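Proyecto de fin de curso: manipulación con dos manos. Memoria de incidencias
Grupo Isus, taller de Vallelano
Tutora: Nelli Mäkelä

1. Qué falló
En las pruebas de septiembre la mano izquierda se quedó bloqueada dos veces al cerrar. El controlador de Wonico dio error de par en el índice y cortó la corriente, y el cubo cayó sobre la mesa. Empezamos por revisar los tornillos y la articulación de los dedos.

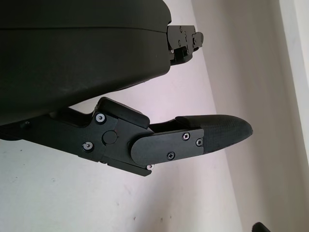
Figura 1. Dedo y yema de goma con textura.

Los tornillos estaban apretados. Repetimos el cierre en vacío a baja velocidad y anotamos la corriente de cada motor. El pico aparecía siempre en el mismo ángulo, hasta 3 segundos antes del corte.
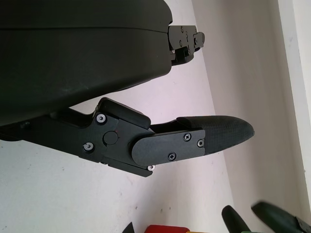
2. Causa
Comparamos los registros con el manual de Tuominen. El límite de par estaba puesto para otro modelo de dedo, y el programa seguía mandando cerrar después del primer aviso. Para comprobarlo volvimos a la tarea básica, con los cubos sobre la mesa blanca y la cinta negra como marca central,

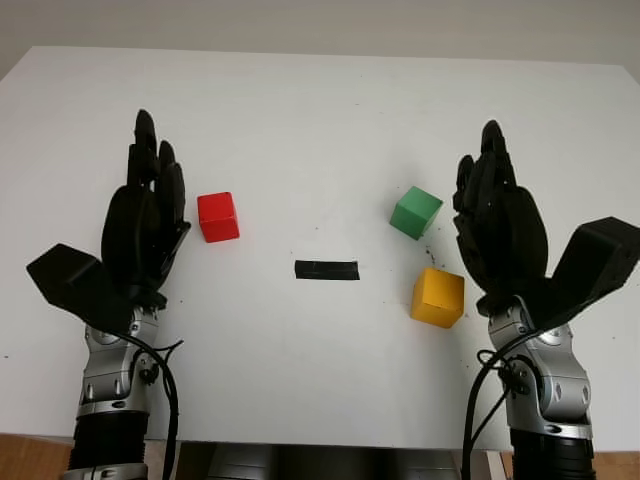
y cambiamos un solo parámetro por ensayo. Con el límite corregido hicimos cinco cierres seguidos sin error. También añadimos una parada por software: si llega un aviso, la mano mantiene la posición y no suelta la pieza.
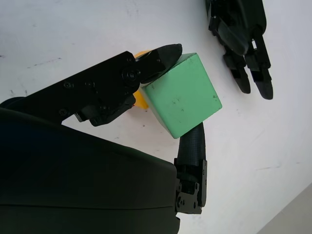 3. Pendiente
Falta probar la parada con las dos manos en movimiento. El botón de emergencia sigue lejos del puesto y hay que acercarlo antes de la próxima sesión.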